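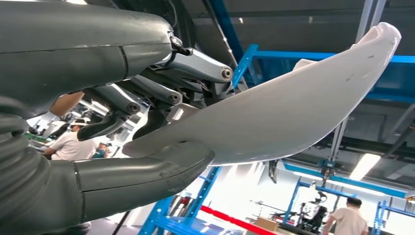 Figure 4. White curved item with a raised lip at one end. Small dark specks and faint scuffs are present on the glossy surface.

4.3 Surface marks and flooring

Items at the Stuncombe site were sorted by surface finish before any marks were recorded. Glossy, light-coloured items formed their own group, as specks and scuffs were easier to find on them than on matte or patterned ones. The item in Figure 4 has its marks mostly towards the lipped end, and they are small enough to be missed under poor light. We recorded marks of this kind as "minor" and did not try to work out their age or cause.

Two of the authors, Ambrose and Penry, graded each item separately on a scale of 0 to 5. Where their grades differed, Santoso graded the item a third time and the middle value was kept. Dark specks gave the most trouble. Some could be dust and some could be small chips, and the two are hard to tell apart by eye. We kept them in one category. Curved items were turned during grading so that glare did not fall on the same part of the surface throughout, and each was given 20 seconds per side.

Flooring was recorded for every room in which items were handled. We used three classes: carpet, hard floor and mixed. A loose rug on a hard floor counted as mixed, even where the rug covered most of the room.

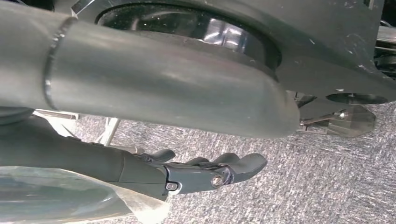

Figure 5. Carpet, seen from close to floor level.

The room in Figure 5 was entered as carpet. Pile height and colour were left off the form after a trial in June, when graders used the terms too differently for the entries to be compared. Pennington's earlier form had a separate line for underlay, but it could not be filled in without lifting the edge of the carpet, and we dropped it as well. Results by flooring class are given in Section 5.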